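The Clutus Chair and Table Gallery, Autumn Update

We finally have the big room looking the way we hoped it would when we first got the keys, and I couldn't wait to put this page up! If you haven't been by since the spring, you'll find a lot has moved. The long meeting table is gone (good riddance, it had a wobble no folded napkin could fix) and we've gone over to smaller tables and a real mix of seats. Lama Hamdan picked out most of the chairs over the summer, a few at a time, and I think she has a wonderful eye.

What I love most is how little of it matches. We had a quote from Karaki for 33 identical stacking chairs, all gray, and I'm so glad we said no. People now have a favorite seat and walk straight to it in the morning.

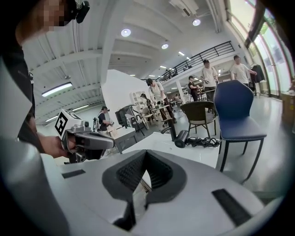
Navy upholstery, brown wicker, and a hair dryer on the white tabletop. Daylight from the tall windows on the right.

The navy chair is the one everyone asks me about. It has a curved back and a padded seat, and the thin metal legs keep it from looking heavy. I've sat in it through a whole afternoon of budget calls and got up feeling fine, and I can't say that for many chairs I've owned! Wicker was Jihad Zein's idea. I wasn't sure about wicker indoors, but next to the blue it looks terrific, and both chairs stand on dark metal legs, so they get along better than you'd think.

White tabletops were a harder sell. Widad Srour wanted oak and made a good case for it (she brought samples from Irnex, and they were beautiful), but white won because the room has so much going on already, with the ribbed ceiling and the mezzanine and its black railing. A plain top gives your eyes somewhere to rest. It also makes it very easy to find a black cord, a pen cap or your keys.

And the green outside those windows! I keep saying we should hang blinds for the low sun, then I look out at the leaves and put it off for another week. Fares Ghanem has measured up for them twice now and is being very patient with me.

Still on the list for October: felt pads for 8 of the chairs that scrape, a second wicker one if Collora gets them back in, and a rug, maybe, if we can agree on a color. Come and try the seats if you're in the neighborhood. Mornings are best for the light, and you're welcome to bring your coffee in with you.

Maysoun Masri
Page updated 30/09/2021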